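Minutes of the Bench Automation Group
Mornex Repair and Refit, Ilter Street workshop, upstairs lunch room
September 2024

Present: the bench team (both shifts), the cell programmers, the safety rep, the workshop manager, and a visitor from the Begay site who had driven over specially and was thanked with the good biscuits.

Apologies: stores, who were in the middle of a delivery.

1. Welcome and last minutes

The chair welcomed everyone and said how nice it was to see so many faces at a meeting that, let's be frank, was called on short notice. The last minutes were taken as read, with one correction: the extension cord under bench 9 has been replaced, and was already replaced when we complained about it. Sorry to the electrician.

2. The dropped grip on the memory job

This took up most of the hour, as you'd expect. For those on leave, the arm on the Flirkiro cell let go of a memory module partway between the fixture plate and an open desktop chassis. The module landed on the motherboard. Power to the computer was off, no one was inside the guard, and no one was hurt, and the chair wanted that written down before anything else.

The morning shift walked us through it very patiently. The cell had done 87 cycles since its last check. The log shows grip force falling away over the final few, and the alarm that should have stopped the arm did not come up. The programmers explained that the alarm limit had been lowered to 55 per cent during the spring trials, to get rid of nuisance stops, and had never been put back. They were very decent about owning up to it, and several people said they would likely have missed it too.

There was a long and good-natured discussion about whether the fingertip covering was also to blame. One view was that the pad had worn smooth on the contact side. The other was that the pad was fine and the module had been picked up crooked. We did not settle it. The old pad has been bagged and labelled and is in the manager's drawer, so please don't tidy it away.

3. What we do in the meantime

The cell stays in slow mode until the limit has been restored and tested. The Begay visitor told us their crew runs 200 slow cycles with a scrap board after any change to grip settings, and keeps a paper tally beside the guard door. Everyone liked the sound of this and we agreed to do the same, with scrap boards to come out of the recycling cage.

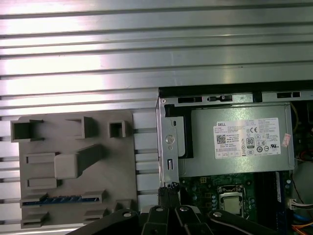
It was also agreed that a person will stand at the stop button for the whole of the test run, swapping over whenever they need a cuppa, and that no one reaches in to rescue a part while the arm is live. The safety rep asked, kindly but firmly, that this include "just nudging" a module that hasn't sat down properly. A few of us looked at our shoes.

The question of the guard door came up as well. It closes, but you have to lift it a little, and the afternoon shift worry that one day somebody in a hurry won't. The manager will get a price on new hinges.

4. Actions

Programmers to restore the alarm limit and lock it behind a password.
Morning shift to run the test cycles and keep the tally.
Safety rep to finish the incident report and pin a copy on the noticeboard.
Manager to chase hinges, and to ask the supplier how long a fingertip pad is meant to last.

5. Other business

Thanks to whoever labelled the screw trays, it has made a world of difference. The fridge is to be emptied before the long weekend. The Christmas lunch will be in December as usual and ideas for a venue can go on the sheet by the kettle, preferably somewhere with parking this time.

The next meeting will be held once the test run is finished.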